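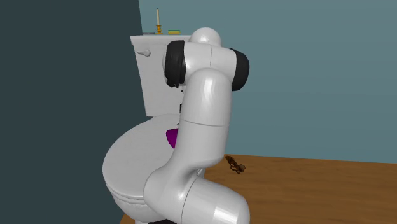
Begoña Barroso wanted to know, before she would sign the training sheet, whether the arm was going to take the job or only the part of the job that hurts her knees. The installer said the knees. She asked him to write it down, and so it is written down, in the first paragraph of this section.

Guides > Restroom Service Arm > Section 4: Bringing the Arm onto a Shift

Category: Set-Up and Staff Handover

This section assumes the arm is bolted to its base, the base is charged, and somebody has found the key to the supply closet. If the arm is still in its crate, go back to Section 3. If the key is still missing, Section 3 will not help you.

4.1 Before the first shift

Most sites meet the arm in simulation before they meet it in the hallway. The Pluremlow practice software puts a white arm beside a white toilet in a plain blue room with a wood floor, then leaves a few items on the tank lid: a candle in a gold holder, a sponge, that sort of thing. Your restrooms do not have wood floors or candlesticks. Practice there anyway. It costs less to knock over a candle made of math.

1. Open the practice software on the shift lead's tablet and choose Single Restroom.

2. Run the approach routine at slow speed. Watch the joints nearest the tank, not the far end of the arm. New operators all stare at the far end, and the part that bumps the tank is usually the part in the middle.

3. Run it again with the tank items moved. Let each person on the crew do the moving. They will put things in spots the installer would never think of, and so will the public.

4. Press Stop partway through. Do this at least once per person. People who have never pressed Stop tend to be polite about it when the time comes.

5. Sign the training sheet. Initials are fine. A drawing of the arm is not, although we have accepted one.

NOTE: A clean run in the practice software means the arm can clean a restroom that does not exist. Treat it as encouragement.

4.2 Who does what now

The arm handles the bowl, the seat, and the outside of the tank. Your crew handles everything else, and everything else is longer than the purchase order made it sound. It includes mirrors, sinks, dispensers, trash, corners, door handles, graffiti, lost property, and the conversation with whoever walks in past the wet floor sign.

Before the arm goes live, sit down with the crew and rewrite the shift card. Do it with them in the room. At the Ocampo bus station the card was rewritten over a weekend by the front office, and it came back with a line reading "assist robot as needed." Julián Segura asked how much assisting was in a shift and was told none, probably. He kept a tally on the back of the card for a month. The card was rewritten again in October.

Put these on the new card, in whatever words your people use:

- Clearing the room before the arm goes in. This is a task, with time attached to it.
- Standing by during the run. Also a task. The person standing by is working, even when leaning.
- Checking the result and finishing by hand.
- Wiping down the arm.
- Writing up anything odd.

CAUTION: Do not cut crew hours during the first 60 days. The arm is slow while it learns your floor plan, and so is everybody around it. Sites that cut early have ended up paying overtime to people following a machine with a brush.

4.3 Clearing the room

The arm will work around objects it recognizes. It recognizes fewer objects than you would hope. Anything loose on the tank, on the seat, in the bowl, or on the floor should be dealt with by a person first.

1. Knock, announce, wait, knock again. The arm has no opinion about occupied stalls, so this one stays with you.

2. Prop the door and set out the sign.

3. Take everything off the tank lid. Air fresheners, paper cups, phones, the small potted plant that someone in accounting believes improves morale.

4. Look in the bowl. If there is something in it that a bowl does not normally contain, take it out with the long tongs and log it. Do not send the arm in to "see what it does."

5. Look at the floor, including behind the base and along the wall. Small dark things on a brown floor are easy to miss for people and machines alike. Toys are the usual find in family restrooms.

6. Put lost property in the tub marked LOST. Put everything else in the other tub.

NOTE: Seats should be in the position chosen in your site settings, up or down. Pick one. Bultia left this to each shift's preference, and the arm spent an evening politely cleaning the lid of every toilet on the second floor.

4.4 Starting a run

1. Roll the base in until its front wheels touch the tape mark. If there is no tape mark, your installer owes you a tape mark.

2. Lock both wheels. Push the base with your hip. If it moves, they are not locked.

3. Check that no part of the arm is already touching the tank, the wall, or the grab bar.

4. Step back past the door line, hold the tablet where you can see it, and press Begin.

5. Stay until the first pass is complete. After that you may work the sinks, provided you can reach Stop without running.

6. When the arm folds itself up, wait for the tone. There is a pause between folding and the tone in which the arm looks finished. It may not be.

CAUTION: Never reach between the arm and the tank while the base is powered. If you drop something in there, it lives there until the run is over.

CAUTION: The floor will be wet. The arm does not mind this. Wear the shoes.

4.5 After the run

Finish by hand. The two places it most often leaves are the hinge end of the seat, where the seat meets the tank side, and the back of the pedestal. Teodoro Sotomayor has cleaned those two spots for longer than the arm has had a product number, and his method (old toothbrush, no hurry) is now the recommended method.

Wipe the arm from the top down with the gray cloths. Use a fresh cloth for each room. The black rings at the joints get their own wipe, without spray. Spray gets in behind them and the service visit is not covered.

Then write the log entry. The log has a field called Exceptions, and crews either leave it blank or fill it with poetry. Somewhere between the two is ideal. "Arm stopped at tank, plant on lid, moved plant, restarted" is a very good entry. "Again" is a bad one.

4.6 Talking about it at work

Somebody will give the arm a name in the first week. Let them. Somebody else will refuse to use it. Let them, too.

The shift lead should expect the following, and should have answers that were checked with the people who set the budget:

"Is this so you can let one of us go?" If the answer is no, say no, and say for how long that no is good. If you do not know, say you don't know. Crews can smell a prepared statement through a closed door, and these are people with experience of smells.

"Do I get paid more for running it?" At Womedau the operators got a grade increase after the second training sheet. At other sites they got a lanyard. The Womedau crew has reported more faults and had fewer of them turn serious, and you may draw your own line between those facts.

"Whose fault is it when it misses a spot?" Decide this before it misses a spot. Our advice is that a missed spot found by the crew is a completed task, and a missed spot found by the public is a conversation.

"What if I don't want to work with it?" Offer the route that does not have an arm for at least the first quarter. Rodrigo Sotomayor took the armless route, came back to watch, corrected the tape marks in 11 rooms, and has since been difficult to keep away.

NOTE: Do not show the practice software at the all-staff meeting and call it the future. Your crew will notice that the bathroom in it has never been used.

4.7 When to stop using the arm for the day

Take it out of service and clean by hand if any of these is true:

- The arm has stopped itself more than twice in one room.
- It has touched a person, lightly or otherwise.
- A joint makes a sound it did not make yesterday.
- The tablet and the arm disagree about where the arm is. Believe the arm.
- You are one person short and there is no one to stand by.

The last item gets argued over. A short-staffed night is when the arm seems most useful, and it is also the night it will be left alone with a locked wheel that wasn't. The hand kit stays stocked for this reason: brush, toothbrush, gloves, gray cloths, knee pad. Do not let the hand kit turn into spares for the other carts.

To take the arm out of service, press Stop, wait for the tone, hold the red key for four seconds, and hang the tag on the upper joint. Write your name on the tag. Nerea Valcárcel takes the calls at the service desk and will ask for the name first, then the room, then what you were doing at the time. She has heard all of it before.

Continue to Section 5 for charging, cloth supply, and moving the base between floors. It does not fit in the small elevator.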